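Trondar Ledger Desk 24
Invoicing and VAT record software for sole traders and small firms

Product code: TLD-24
Licence: single business, up to nine users
Supply: download, or installed on a desktop computer

Overview

Ledger Desk 24 is a bookkeeping package for businesses that prepare their own VAT returns and keep their own sales and purchase records. It runs on a local computer and stores its data in a single company file. An internet connection is needed for activation, for bank feeds and for filing. All other functions work offline.

The program replaces Ledger Desk 23. Company files from version 23 are converted when first opened. A copy of the original file is kept in the same folder with the ending .old and can be deleted once the opening balances have been checked.

Sales and purchases

Invoices, credit notes and supplier bills are entered on one form with the document type set at the top. Each line carries its own VAT code. Rates are held in a table with start and end dates, so a bill dated before a rate change picks up the earlier rate. Codes can be added but not removed once used in a posted entry.

Bank statements can be imported as CSV or OFX. Matching is by amount and reference. Unmatched lines are held in a suspense list and do not affect the return until they are posted.

VAT returns

The return is drawn up from posted entries only. Standard, cash and flat rate accounting are supported. A change of scheme takes effect from the first day of a return period and cannot be backdated within the program. After filing, the period is locked. Corrections are entered in the next open period and appear on a separate adjustments report.

Installation

The program requires a 64-bit desktop operating system, 8 GB of memory and 1820 MB of free disk space, not including company files. For shared use, the company file should be placed on one computer that remains switched on during working hours. Solid state storage is recommended for files with more than three years of entries.
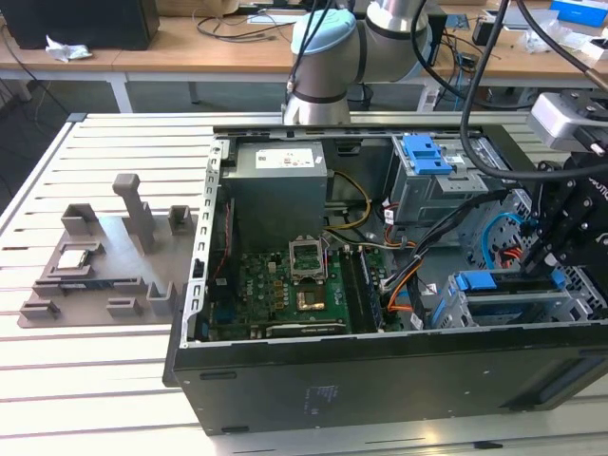

Desktop computer with side panel removed.

Ledger Desk 24 can be moved to a replacement computer at any time. Release the licence from the old machine under Settings, Licence, then activate it on the new one. If the old machine no longer starts, the licence can be released by the support desk on receipt of the product key and the registered business name.

Backup and retention

Backups are written when the program closes. The destination can be a second drive, a network folder or a Vumen storage account. Backup files are encrypted with a password set by the user. Trondar does not hold a copy of this password and cannot recover it.

Locked periods remain readable after the licence has ended. Printing and export stay available. New entries do not.

Optional modules

Serkness Payroll Link: posts wages journals from Serkness payroll files
Kyriakidis Asset Register: capital allowances and disposals
Additional users: sold singly, above the nine included

Support

Telephone and email support is included for 60 days from activation. Extended support is sold by the year. Rate table updates are issued each February and are free of charge while the licence is current.

Page last revised November 9, 2023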